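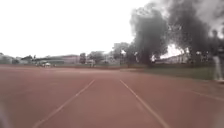 Tsion Tefera would like it known that she asked for a bench, and what she got was a running track. She is not complaining, she says, but she did ask for a bench first.

The rest of us at Rurum Athletics Club are happy to announce that the track at Hoekstra Field reopens to the public on 2025-09-26, red, marked out in white and longer in the planning than anyone now cares to discuss. The old cinder surface, much loved by people who never had to pick it out of their knees, has gone to wherever cinders go.

The new surface was laid by Flider, who beat 2 other bidders and were the only ones to visit in the rain. They report that it drains well. The grass beside it drains as it always has, and football will carry on there at its own risk.

Walkers are welcome at any hour of daylight and are asked to use the outside lanes. Runners are asked to say something before overtaking — "morning" will do. Dogs, scooters and metal spikes longer than the ones in the rules should stay at home. The rules are pinned up by the gate and have been corrected twice.

Club sessions start again in October. So far 51 people have put their names down for the beginners' group, which has room for 30, so a second group will run straight after the first. Adults who have not run since school are very much the point of it. Those who have not run since school for good reasons may hold a stopwatch.

To mark the reopening there will be an open relay in which the club and its guests try to cover some 1,000 laps between them. Teams can be any size and any speed. Tea will be served from the club hut until the urn gives up.

The bench has been ordered from Rusta. It comes flat-packed, and offers of help should be addressed to Tsion.

Entry forms for the relay are available at the hut and at the Rurum library desk.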